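Threads > Jiahui Duan > Gripper upkeep

September, Jiahui Duan

1/ Swapped the fingertip pads on the left gripper this morning. Old ones had gone shiny, 19 sessions on them. New blue pads in, took 5 min once I found the right driver

2/ Pivot pins next. Wipe, one drop of oil, work the linkage open and shut, wipe agian. Dont flood it, oil creeps up to the pads
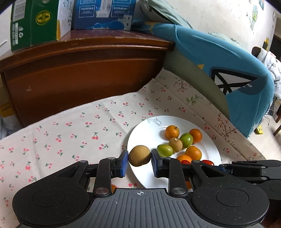 Left and right tips both on the small brown one. Plate of citrus etc is next.

3/ Housings still need a dusting, see pic. Soft brush only, no air can

4/ Zeroed the opening 3 times, kept 2nd reading. Britt-Marie has the spare pads in the Vatero box if yours are slipping to. Right gripper tmrw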